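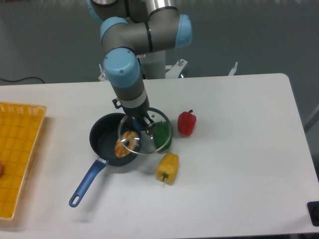

Week 2: Why the second platform always comes later

Hi all, these are my notes from the afternoon session, tidied up a bit for those of you who missed it (I know, it was early December and half the room had a cold).

We picked up with Grinora, the little puzzle game from Khalaf that I keep going on about. It came out on one phone system first, and the port took 10 weeks. Players were furious! Tamer Awwad wanted to know why you can't just press a button and export the thing, and I love that question, so we spent most of the hour on it.

Screen sizes come first. The Khalaf team had a list of 389 devices they wanted to support, and the menus broke on nearly 3000 combinations of screen, system version and language setting. Most were tiny breaks - a button sitting under the clock, say - but each one had to be looked at.

Then there's payment. Every store has its own way of handling purchases, so your shop code gets written twice. Marwan Nasrallah asked about using a middle layer like Drandard, and yes, you can, but you'll be waiting on their updates too. Keep that in mind for your project plan.

Saved games we only touched on. Read the Lernesmont chapter on cloud saves before next time, especially the part on what happens when a player owns both a phone and a tablet and plays offline on each.

For next session:
Pick one game you play a lot and find out which platform got it first.
Write half a page on what had to change in the port. Controls count, and so do ads.
Bring your phone, charged please!

Office hours are at 4 pm as usual, same room.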